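Locker FAQ — Tilledholm Maker rooms

Do I need my own padlock?
Yes. Small ones fit best, anything chunky wont go through the hasp.
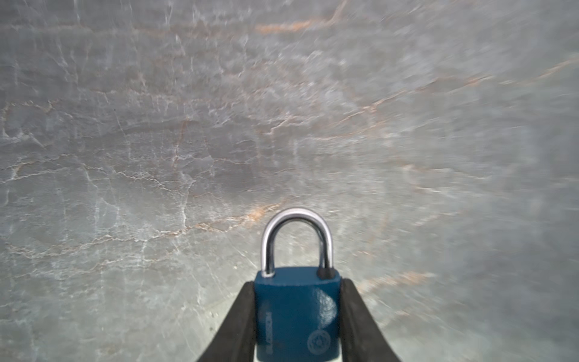

Small blue padlock, shackle closed.

Lost my key. Now what?
Email Aliki Pappas with your locker number. We cut the lock off — no charge, but you don't get the lock back.

Can I leave metal parts on the worktop overnight?
No. Small stuff rolls and gets lost, even the silver

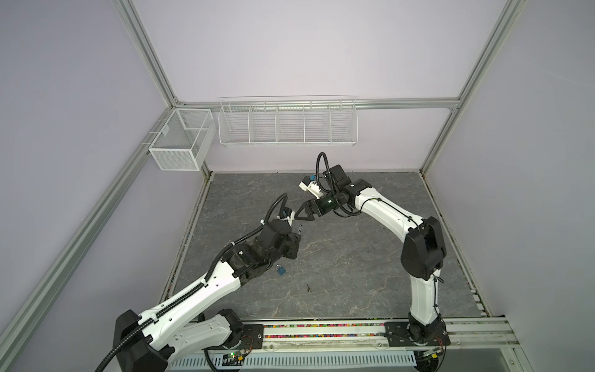

cylinders people swear they'll remeber. Locker or take it home.

How many lockers?
103. Waitlist opens in April.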